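Ticket: Shared mailbox not receiving supplier invoices
Opened by: Léonie Besnard, Purchasing, Vemcombe
Opened: February 16, 2019
Priority: Medium
Status: Resolved

Original report

Invoices from Guillot stopped showing up in the purchasing mailbox at some point last week. Their billing office says they are being sent as usual and they get no bounce message. Invoices from Botolau arrive fine. I checked Junk and Deleted Items and found nothing. We have 17 invoices outstanding with Guillot and they will start charging late fees if we don't pay by the end of the month.

Update 1, support

Ran a message trace on the mailbox. The Guillot messages reach our server and are marked as delivered, so the problem is on our side. Please check whether anyone has set up a rule on the mailbox. In the web version, go to Settings, then Inbox rules.

Update 2, Léonie Besnard

There are three rules. Two are old ones of mine that flag messages. The third is called "Bomura" and I don't recognize it. It says to move anything with "statement" in the subject to a folder named Bomura 2. I don't see that folder in my list.

Update 3, support

Thanks. Guillot changed their subject line to "Invoice and statement" when they moved to a new billing system, so the rule is catching every message they send. The folder exists but sits under Archive, two levels down. Expand Archive, then Closed Accounts. It has 28 unread messages in it.

Please don't drag them back yet. The mailbox is at its size limit and a large move may fail halfway.

Update 4, Léonie Besnard

Found it. All of the Guillot invoices are there, along with some statements from other suppliers. Can the size limit be raised? Most of the space is attachments from the break room supply orders, which we have to keep until the July audit.
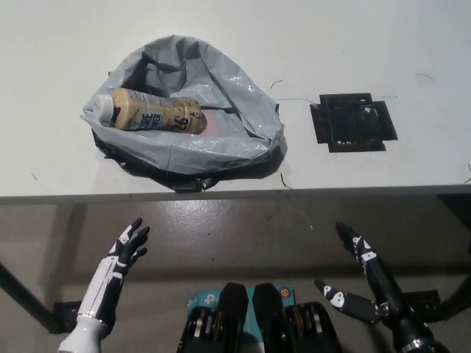

I can move the older ones to the network drive if that is easier.

Update 5, support

Moving them to the network drive is the better option. The limit is 50 GB for shared mailboxes and we can't go over it without a separate license. Sort by size, save anything from before last July to the Purchasing share, then delete it from the mailbox and empty Deleted Items. The space isn't freed until that folder is emptied.

After that:
1. Turn off the Bomura rule. Don't delete it yet.
2. Move the messages back to the Inbox in small batches.
3. Ask Guillot for a test message.

Update 6, Léonie Besnard

Done. The mailbox is down to around 28 GB. Rule is off, messages moved, and the test from Guillot came straight to the Inbox. I asked the team about the rule and it was left over from when the Bomura account was closed. OK to delete it.

Update 7, support

Rule deleted. Closing ticket. Reply to this message within five days to reopen it.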